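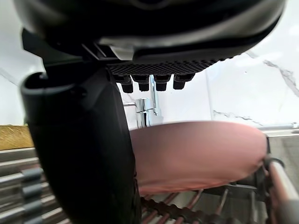 The sink area of the demonstration kitchen, with its chrome faucet and marble-effect wall.

Visit to the Garkorer Kitchen Center, Usstead

Members of the Fevness Housing Association visited the Garkorer Kitchen Center in November as part of the association's review of fittings for its older apartments. The group of 39 was received by Athina Balaskas, head of visitor programs, and was divided into two parties for the tour.

The center occupies 540 square meters on the ground floor of the former Testa warehouse. Most of the space is given over to furnished kitchens, which visitors are invited to use as they would at home. Cabinets may be opened, taps may be run, and dishes are provided for washing.

The greater part of the morning was spent on the washing-up area. The kitchen selected for discussion has a white countertop and a stainless steel sink with two basins, the left one larger than the right. A rack of parallel steel rods, edged in dark gray silicone, lies across the smaller basin, so that a rinsed plate can be set down directly beside the main basin. Ms. Balaskas noted that the rack rolls up for storage - a point of interest to members with limited counter space.
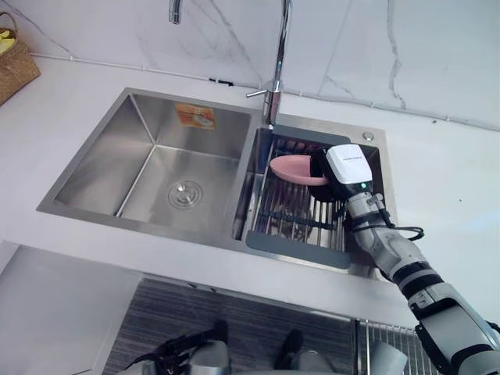 Can the center be visited without a group booking?
Individual visitors are admitted in the afternoon from 2 p.m., and group tours are held in the morning by appointment.

After lunch the parties exchanged places and viewed the storage displays on the north side of the building. Several members asked for the measurements of the sink cabinet, which the center has agreed to send to the association's office. The display file is listed under reference 1698.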